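Nadus Desktop Tower, refurbished and opened for inspection
Ramonthorpe Computer Stores > Desktops > Used and refurbished
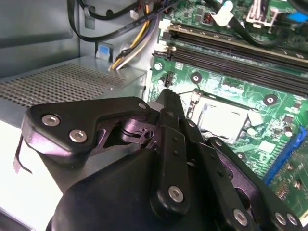
Inside the case: power supply on the left, motherboard on the right.

Stock number: 2529
Condition: used, tested, cleaned
Sold as: tower only, no screen, keyboard or mouse
Collection: Kilcombe counter, or delivery by carrier

About this item

The Nadus is a full desktop computer in a metal case, taken back from offices and schools at the end of a lease and put through our workshop before it goes on the shelf. It suits anyone who wants a plain machine for letters, accounts, web use and email, and who would like to be able to open it up later and change parts without special tools.

The power supply is a grey sheet-metal box with a vent grille of small square holes in its top face. Keep the grille clear of cables when you put anything back in the case. If you fit extra drives, tie the spare leads to the frame of the case and not across the vents.

The motherboard is green. We test each board with the memory it will be sold with, and we do not swap memory after testing unless you ask us to. If you want more memory, put this in the order notes and the workshop will fit it and run the tests again, which adds a day to the order.

What we do in the workshop

Every tower is opened, blown out with dry air and checked for damaged leads and swollen capacitors. Old heat paste on the processor is wiped off and replaced. The power supply is put on a load tester and any unit that drops below its rated output is scrapped. We then run the whole computer for 4 hours with the side panel on.

Drives are wiped and checked for bad sectors. A drive with any bad sectors is not sold. The machine leaves us with no operating system unless you choose one from the list at checkout.

Leandro Orellana runs the bench and signs the test sheet that comes in the box. Please keep the sheet. We need the number at the top of it if you ring with a query.

Opening the case

Shut the computer down, switch it off at the wall and take the mains lead out of the back. Hold the power button in for five seconds. Lay the tower on its side on a firm table with the removable panel facing up. Undo the two screws at the rear edge, slide the panel back and lift it off.

Touch bare metal on the case before you handle the board or the memory. Do not open the power supply itself. There are no parts in it that you can mend at home, and opening it ends the guarantee.

When you refit the panel, start at the front edge and slide it forward until the screw holes line up. If it will not close, a lead is usually trapped along the lower rail.

Spare parts for this model

Power supply, used and tested: ask for part 915
Side panel with screws
Front panel lead set
Awasthi heat paste, small tube
Awasthi cable ties, bag

New power supplies can be ordered in and normally reach the counter within a week. We can fit one while you wait if you ring first.

Marks and wear

These are used computers. Expect light scratches on the outside of the case and some dull patches on the metal. Cases with dents, cracked front panels or missing feet are sold separately under the workshop clearance heading at a lower price.

Guarantee and returns

All towers carry our guarantee for 12 months on parts and labour. You may return the computer within 30 days if you change your mind, in the same packing if you still have it. Carriage back to us is at your cost unless there is a fault. Batteries on the board are not covered after the first three months.

Delivery

Orders placed before 2 pm go out on the next working day. Towers are sent in a double carton with foam corners. We will not leave one on a doorstep, so please give a phone number for the driver. Collection from Kilcombe is free and the counter will hold your order for 5 days.

Questions from buyers

Will it take a second drive?
Yes, there is a spare bay. You will need a data lead, which we sell.

Can I bring in my old Nadus for parts?
Yes. Ask for Cillian Hayes at the counter. He will give you a price once the workshop has looked at it.

The next batch of this model is due in September.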